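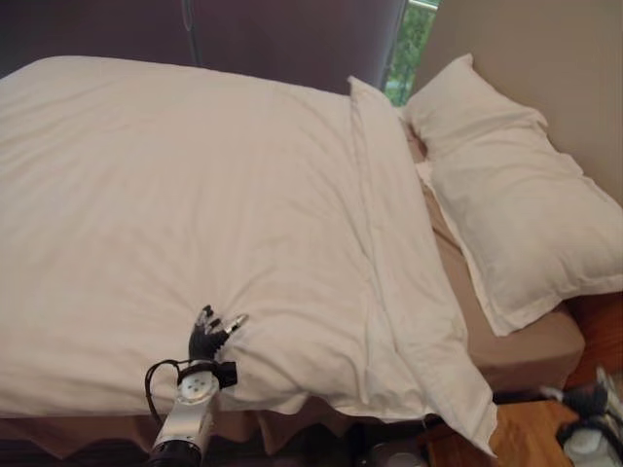 Open morning at the Zurkdale seniors' residence

I went to Zurkdale in March with our neighbourhood group, 11 of us in total. The house belongs to Deltach, and it has places for 100 residents on four floors. We started at 9:30 with coffee in the dining hall, where the choir was practising.

The garden was my favourite part. There are raised beds, so people can work in them while sitting, and one lady showed me her parsley with much pride. The library is small — only one room — but it holds 277 books in large print, and a van from Szulc brings new ones each month.

After lunch we could join an exercise class. I did seven minutes and then I needed a chair! The bus home, number 7, stops directly at the gate. The next open morning is in June, and you must book at the front desk.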